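Keeping bread in a small town

When I moved to Bunddale in May, I brought one jar of sourdough starter wrapped in two towels. My aunt told me it would die in the car. It was 478 kilometres, with the window open most of the way, and when I arrived the lid was pushed up and my towels were glued together. So it was very much alive!

The difficulty came later, with the cold. In my old flat the kitchen was warm from the neighbours below. In this house the kitchen faces south, and in the morning my dough looks the same colour and the same size as when I went to bed. I tried the oven with only the light on. I tried the cupboard above the fridge - this was better, but I forgot it there once for two days.

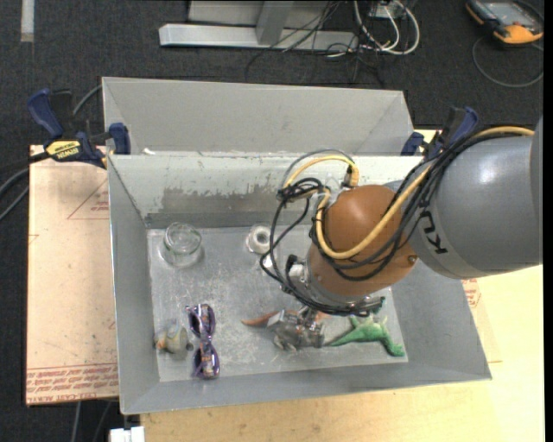
My neighbour Nomvula Baloyi bakes every week and she gave me advice which I did not want to hear: use less water and wait longer. I was always making a very wet dough, as in the videos. She goes down to 59 per cent and leaves it the whole night and half of the next day. Her loaf is not so open inside, but you can put butter on it and the butter stays there.

I also changed the flour. The shop in Closow sells a wholemeal one from a small mill, more expensive than my usual, and it smells a little like hay. I mix one part of it with three parts of white. My favourite colour of crust comes after 55 minutes, the last part without the lid.

Next I would like to try rye. My grandmother made it with caraway, and I have never found the recipe, only her tin.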